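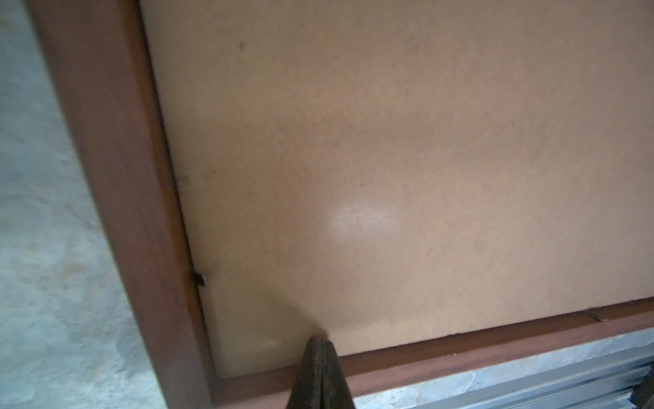

Landeg Framed Drawing Board

The Landeg is a portable drawing board for schools, evening classes and small studios. It is supplied by Brater in two sizes, and both may be used flat on a desk or on any standard table easel.

The working surface is a hardboard panel held in a dark wooden frame. The panel accepts masking tape, drafting dots and stretched paper. Clips should be placed on the frame only, as repeated pressure will mark the panel over time.

Sizes and ordering

The small board takes sheets up to 12 by 15 inches. The large board takes sheets up to 18 by 24 inches. Orders from schools are accepted in any quantity. Orders of more than 1,000 boards are handled by the Ritwood warehouse and require a signed purchase form.

Care

Wipe the panel with a dry cloth after use. Charcoal and pastel dust may be lifted with a soft eraser. Do not soak the board or store it against a radiator. Boards should be stored upright, in the Clirnero rack or on a similar shelf with dividers.

Warranty and replacement parts

Each board is covered against faults in the frame joints for two years from the date of delivery. Replacement panels are sold separately in both sizes. Warranty requests should be addressed to Naledi Oosthuizen, Customer Accounts, and should include the order number and the size of the board.

Product information last revised 16 May 2021.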